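Kestberg Aufnahmeplatz Duo
Zweiarmige Station für Demonstrationsdaten

Artikelgruppe: Datenerfassung
Stand: 22. September 2020

Der Aufnahmeplatz Duo ist für Labore und Entwicklungsabteilungen gedacht, die Beispiele für lernende Greifsysteme selbst einspielen wollen. Eine Bedienperson führt beide Arme über die Führungsgriffe Khamphan, die Station zeichnet Gelenkstellungen, Greiferöffnung und alle Kamerabilder mit gemeinsamem Zeitstempel auf. Jeder Durchgang wird als eigene Episode abgelegt und kann direkt nach dem Ende verworfen oder freigegeben werden.

Arbeitsfläche und Greifer

Die Arme arbeiten von links und rechts auf eine gemeinsame weiße Tischfläche. Montiert sind schwarze Parallelgreifer mit je zwei Fingern. Für die ersten Aufgaben empfehlen wir wenige, gut unterscheidbare Gegenstände und einen hellen Stoffhintergrund. Die Startlage der Gegenstände sollte zwischen den Episoden verändert werden, sonst lernt das Modell vor allem die Position. 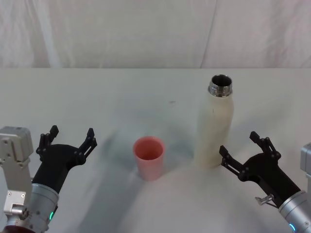

Kopfkamera: rosa Becher und offene Isolierflasche zwischen den geöffneten Greifern

Lieferumfang

2 Arme mit Parallelgreifer
2 Führungsgriffe Khamphan
Kopfkamera und Brustkamera mit Halterung
Aufnahmerechner mit Software Akerlow, Version 4
Kalibriertafel, Kabelsatz, Fußschalter

Der Tisch gehört nicht zum Lieferumfang. Stoffbahn und Gestell sind einzeln erhältlich.

Brustkamera

Die zweite Ansicht liegt tiefer und blickt flacher über den Tisch. Hohe Gegenstände wie die Flasche heben sich hier gut gegen den Stoff ab, flache oder nah stehende Teile geraten leicht an den unteren Bildrand. Beide Ansichten sollten deshalb gemeinsam trainiert werden. Fenster oberhalb der Stoffbahn bleiben im Bild sichtbar – wer bei wechselndem Tageslicht aufnimmt, sollte die Bahn höher hängen oder das Rollo schließen. 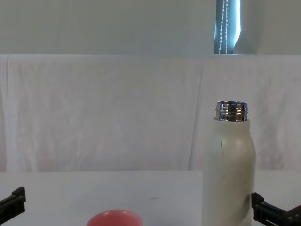
Speicherung und Export

Der interne Speicher fasst 400 Episoden in voller Auflösung. Danach fordert Akerlow zum Auslagern auf, laufende Aufnahmen werden noch abgeschlossen. Exportiert wird episodenweise, wahlweise mit oder ohne verworfene Durchgänge. Textangaben zur Aufgabe lassen sich vor dem Export nachtragen.

Geräte, die vor Juni ausgeliefert wurden, benötigen für den Export ein Update. Es wird über den Servicestandort Grarnthorpe bereitgestellt, bitte Seriennummer angeben.

Preis und Lieferzeit auf Anfrage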